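Wadunel opens its paper-handling recordings to research groups

11 Jun 2020

Wadunel has finished the first round of Larik, its project to gather everyday examples of hand work for a learning system, and we are delighted with how much came out of it. The round holds 764 recordings of people doing ordinary desk jobs with paper: squaring up a stack, turning it, fanning the pages, sorting sheets into piles.

Work began in January at our Vemum site. Paper was chosen early on. It bends, slides and sticks to itself, and people deal with all of that by feel – a lovely problem for a machine to learn from. Each recording pairs a view from head height with the movement of both wrists, followed by means of patterned markers on a band. People work at their own pace and are asked to handle the pages just as they would at their own desk.

Of the 114 tasks on the first list, 100 are now covered. The rest, mostly stapling and envelope work, move to the next round. 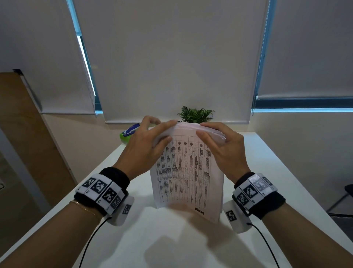 What comes next

The second round adds card, folders and bound booklets, and will run for 90 days at Vemum and at our smaller Pretorius office. Research groups can ask for access to the first round through the Larik page on the Wadunel website.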